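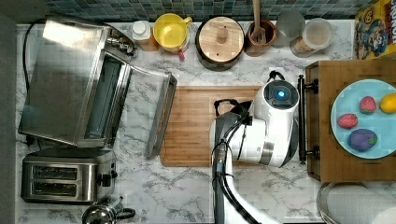 Udier began using robotic arms for kitchen preparation at its Kerosness site in January 2021. The site employs 47 people. Its head of operations said the decision followed two years of discussion with staff.

"The first question was whether hours would be cut," she said. "We put in writing that they would not."

Staff now spend more of each shift on setup and checking. A kitchen assistant with long service described the change as mixed. "My wrists are better for it," he said. "But I used to talk to people all morning, and now I watch a counter."

Training takes 40 hours and is provided by Skirent. The assistant said he would have liked more time on fault handling. The head of operations confirmed that a second course is under review and that job titles will be revised to match the new duties.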